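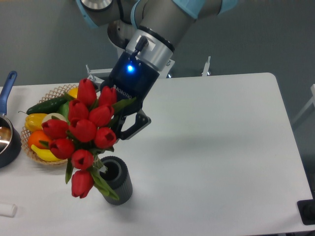
## Ondness Ribbed Vase, Dark Gray

The Ondness is a cylindrical table vase supplied by Gatchalian to hotels, clinics, restaurants and offices. It is intended for reception desks, dining tables and waiting areas where cut flowers are replaced on a regular schedule.

### Specifications

| Item | Detail |
|---|---|
| Product code | 309 |
| Height | 26 cm |
| Shape | Straight cylinder, ribbed outside |
| Inside surface | Smooth, glazed |
| Carton quantity | 6 |

### Suitable flowers

The straight wall supports tulips, ranunculus and other soft-stemmed flowers that tend to lean in a wide-mouthed vase. Stems should be trimmed at an angle before arranging, and any leaves that would sit below the water line removed. 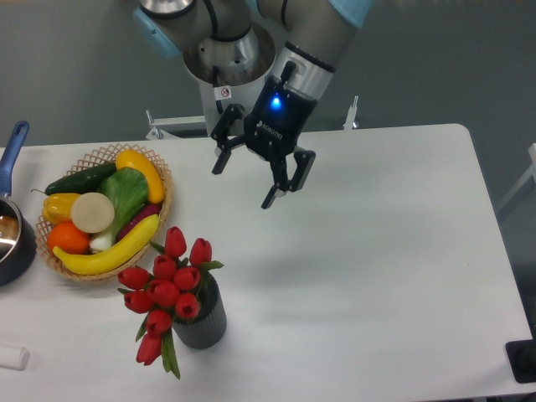 Tulips continue to grow after cutting. Customers who order weekly flowers should allow for this when choosing a stem length, particularly on dining tables where guests need to see one another.

### Care

Wash by hand in warm water with a mild detergent. Dridard descaling powder may be used on mineral deposits; leave the solution in the vase overnight and rinse twice. Abrasive pads will mark the glaze. 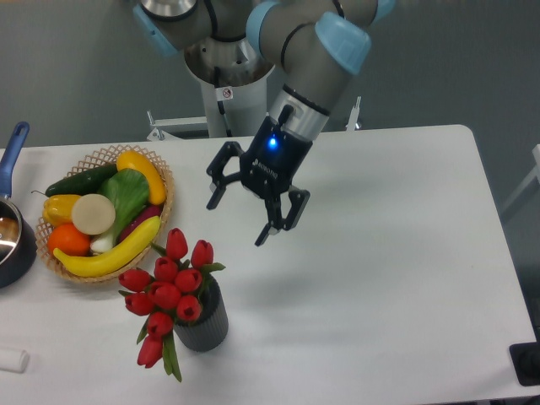
*Red tulips on a white table.*

### Ordering and delivery

The minimum first order is 118 pieces. Repeat orders may be placed by the carton. Stock is held at the Citix warehouse, which has space for 3,000 pieces of this line, and orders received before 2:00 p.m. are packed the same day.
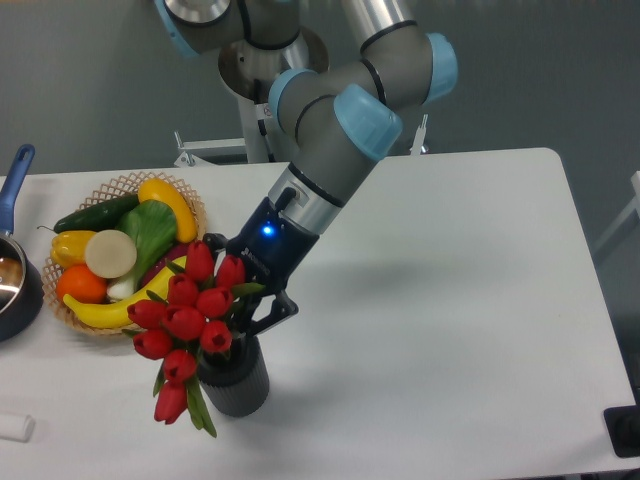 Breakages must be reported within five working days of delivery, with the carton label number. Replacements are sent with the next scheduled shipment. The warehouse closes for inventory during the first week of July.

Contract pricing and sample requests: Reynaldo Evangelista, Trade Accounts, Gatchalian.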